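Went to the public meeting on the Senar airfield on Sat 9 March. Posting what was said while I still have my notes. Long thread.

The question is whether the field keeps its license after July. The owner, Jemever, wants to close the runway and sell the north side for warehouses. The county hasn't voted yet.

Irfan Pirzada spoke first for Jemever. He said the field has lost money in each of the last 7 years and that landing fees don't cover the cost of the fire crew. He didn't give the yearly loss. He was asked for it twice.

He did give traffic. 608 movements last year, counting takeoffs and landings separately. That's low. It also leaves out the months the fuel pump was broken, when most visiting pilots went to Tzanetos and bought their gas there.

I fly out of Senar maybe twice a month, so I'm not neutral. I rent a tie-down on the grass side. If the field closes I'll have to move the plane to Tzanetos, a much longer drive for me, and there's a waiting list for parking.

Flurina Widmer spoke for the pilots and the two repair shops. Her main point was that the runway was resurfaced not long ago with county money, and the grant terms say it has to stay open to the public. Jemever's lawyer said the terms allow a buyout. He didn't have the document with him.
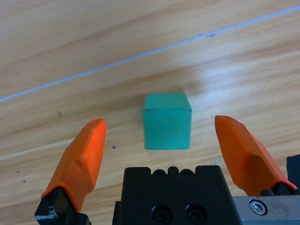 She also read out a letter from Premenus, the air ambulance operator. They use Senar for patient transfers when Tzanetos is fogged in. The letter says they'd sign a longer lease on the old hangar if somebody fixed the doors.

That was news to most of the room. Pirzada said he hadn't seen the letter. Widmer said it was mailed to his office in January.

Jobs came up next. The warehouse plan promises 500. The repair shops, flight school and cafe employ 81 people now, by Widmer's list. A woman behind me asked how many of the 500 were full time. The answer was that it depends on the tenant, and there's no tenant yet.

Noise: two people from Mill Road complained about the flight school doing circuits on Sunday mornings. Fair complaint. The school's owner offered to start later on Sundays. I'd be fine with that and so would most of the pilots I know.

Trucks: same two people asked what the warehouse traffic would be like at night. No study has been done. The county planner said one would be required before any permit.

On the runway itself, it's long enough for the turboprops Premenus flies and for small business jets. Once you dig it up it isn't coming back. I don't know of any closed field in this part of the state that reopened.

My own view is that the landing fee should go up. It's been the same since I started flying there. I'd pay more, and I said so at the microphone.

Written comments go to the county clerk's office. Mention the grant terms if you write. Several people asked for a copy of them and the planner said they'd be put on the county site.

I'll add the link to this thread when they're up.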